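Horizon first, heading second

The outdoor heading estimator has been the weak part of the navigation stack for as long as I have worked on it. Wheel odometry is acceptable over short distances and poor after a few turns. The magnetometer is unusable near reinforced concrete. Satellite positioning gives a decent fix in the open but says nothing about heading while the robot is standing still. In February 2020 I started testing whether the skyline alone could do the job, and these are my notes so far.

The method is old and fairly simple. The wide-angle image is split into sky and everything else, the boundary is extracted as a curve, and the curve is unwrapped using the lens calibration. That gives elevation as a function of bearing. The result is compared with a set of reference curves by circular cross-correlation, and the peak of the correlation is the heading. I have called the matcher Brudard. It runs as a node inside Kallance, our general localisation package, and takes one core of the onboard computer.

Open paved ground is a fair test. There is little close by to match against, so a feature tracker ends up on slab joints, which repeat, or on people, who move. The skyline is further off and changes slowly as the robot drives.

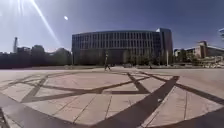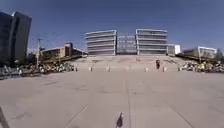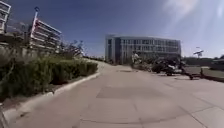

Low sun, flat roofs and hedges each cause a different problem. Glare breaks the sky segmentation, and the boundary then jumps by several degrees over a narrow range of bearings. I mask any column where the sky is saturated and let the correlation run on what remains. A long flat roofline contributes almost nothing except at its ends, so I weight each column by the local gradient of the curve. Vegetation close to the path is worse. It counts as skyline as far as the segmentation is concerned, but its elevation changes quickly with a small change of position, and the reference curve is soon out of date. I have no good fix for that yet.

The reference set has 114 curves. I held back 79 query images, none of them used for tuning. With plain correlation, 31 of the queries came out more than five degrees wrong. With the saturation mask and the gradient weighting, the count dropped to 2. Both of the remaining failures are cases where tall planting fills one side of the view and the sun is on the other, so that very little usable curve is left.

The weighting did most of the work. The mask on its own helped less than I had expected, and if its threshold is set too low it starts to remove bright façades as well.

Šindelář read a draft of this and objected to the baseline, saying that plain correlation without a gradient term is a weak opponent and that I should compare against a particle filter fed with the same curves. The same reply asked how the weighting behaves when the calibration is slightly off, given that the horizon is already bowed by the lens and an error there would tilt every flat roof into a false gradient.

I accept both points. On the second, I perturbed the focal length and the distortion terms separately. Errors in focal length mainly scale the curve and the peak stays put. Errors in distortion do what Šindelář described, and the effect is largest towards the edges of the image, where the correction is steepest. Tapering the weights towards the edges removes most of it, at the cost of some field of view. I have left the taper switched on.

The particle filter comparison is still to be done. I would like to run it on the Cesis recordings as well, as they have longer routes and more planting. That will be April at the earliest. Until then the matcher stays an optional input in Kallance and is off by default.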